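Flikow hand gripper kit, built at home, two months of use

Posted Wednesday, April 23, 2025

Short version: good kit, bad pads, buy it if you like building stuff. Long version follows, typing this between prints so sorry for the mess.

What I bought. The Flikow two-finger handheld kit, the version without electronics. $161 plus shipping. You squeeze the handle, linkage closes the fingers, a camera goes on top (not included), and you use it to record yourself doing chores so a robot arm can learn from it later. The arm on my bench is a secondhand Bulero. Works fine, slow. I'm doing this in a spare bedroom and sometimes at the shared shop down the street when I need the drill press.

Ordered in January. Box came in good shape. Bags labeled, two of them labeled the same thing, so I built half the left finger with the right finger screws. They're not the same length. Check before you tighten.

Assembly. The manual says one evening. Took me two, and Saron Bogale helped on the second one and she has much smaller hands than I do, big advantage around the linkage pins. If you have thick fingers get needle nose pliers. The wrench in the kit is soft, rounded off almost at once, went in the trash. Used my own.

Print quality of the plastic was better than I expected. I've had kits where you spend an hour filing. This one I filed one hole, on the handle side, and it was barely off. Threads in the finger blocks are clean. No glue anywhere except the pads and we'll get to the pads.

Calibration. There's a printed sheet you lay on the table and you open and close over it. Worked the first time which never happens to me. The software is a free download, needs 31 steps to install if you count every checkbox like I did one night when it failed. Second laptop, no problem at all. Go figure. The help page still shows the old menu so "Settings" is now under "Device". Would of been nice to know.

How it feels. Light. Squeeze is smooth, a bit springy at the end of travel. After 20 minutes my thumb gets sore, and that's with the small handle insert. The large insert is worse for me. Chutima Sitthichai at the shop tried it and liked the large one, so try both, they're both in the box. There is a little side to side play at the fingertips that I tightened out with a thin washer on each pivot. Don't overdo it or the thing binds.

Fingers open plenty wide for cups, boxes, a sock, a bag of rice. Small stuff is harder. Screws and washers, forget it, unless you hold them right at the ends of the pads. Coins no. 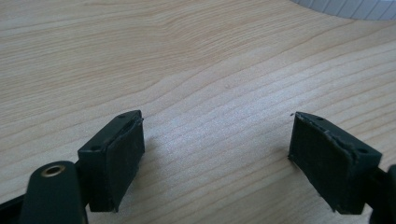
Pads. OK so. The stock pads are the weak part of the kit and the reason I took a star off. They grip great when new. Really great, you can pick up a glass and tilt it and it stays put. Then the top edge starts to go. Mine were ragged up there well before I hit my first 200 recordings, little bits lifting, and once an edge lifts it grabs on everything and peels more. Also they hold dust like crazy. I wipe them with a damp cloth before each session and they still look speckled after ten minutes.

Does it matter for the data? Some. The pads are in view the whole time you record. If they look one way the first week and another way a month later, that's one more thing for the training to deal with. My last batch trained fine anyway. Grip strength matters more to me and that's still OK in the middle of the pad, only the edges got bad.

Things I tried:

Trimming the lifted part with a sharp blade. Helps for a week.

Contact cement along the seam. Messy, got some on the face of the pad, had to scrape. Wouldn't do it again.

Wongsuwan sheet, the thin black stuff sold for tool drawers. Cut my own pads with scissors and a ruler, stuck down with double sided tape. Cheap and it held up better at the edge, but slippier on glass. Good for fabric and cardboard.

Dravovix replacement pads. They say they fit. They fit if you cut off a strip at the bottom. Best of the bunch so far, too early to say how long they last.

Flikow support did answer me, took four days, offered to send one spare pair. Nice of them. A spare pair should just be in the box at this price.

Table and lighting. Not part of the kit but people ask. Plain table with a dull finish is what you want. I started on a glossy desk and the glare wrecked a whole afternoon. Pale wood is good with the dark fingers, easy to see where the tips are in the recording. Window to one side, curtain half closed, lamp off. Keep it the same every time if you can, I can't always, my window faces west.

Numbers, for whoever likes them. I'm at 2,214 recordings now, counting the bad ones. Nothing in the linkage has broken. One screw backed out of a finger block, threadlocker fixed it. Handle spring still feels the same as the first week. I dropped it once on a hard floor, handle down, small scuff, kept working, had to recalibrate.

And the arm side. The Bulero takes the same finger blocks with an adapter plate I made out of scrap at the shop. So same fingers on the hand tool and on the robot, that's the whole reason I went with this kit over a cheaper one. It now puts a cup on a coaster most of the time. Folding a dish towel, no. Gets the first corner, misses the second, sits there. I need more towel recordings and I'm sick of towels.

Good: clean plastic, easy calibration, tough linkage, fingers swap over to the arm, both inserts included.

Bad: pads, pads, the wrench, out of date manual, two bags with the same label.

Would I buy it again, yes, and I'd order a set of the Dravovix pads on the same day. If you want something that works out of the box with zero fiddling get a different one. Four stars.

Edit: someone asked about left handed use. Works fine, handle is the same on both sides. The cable clip is on the right but you can flip it, two screws, the short ones this time.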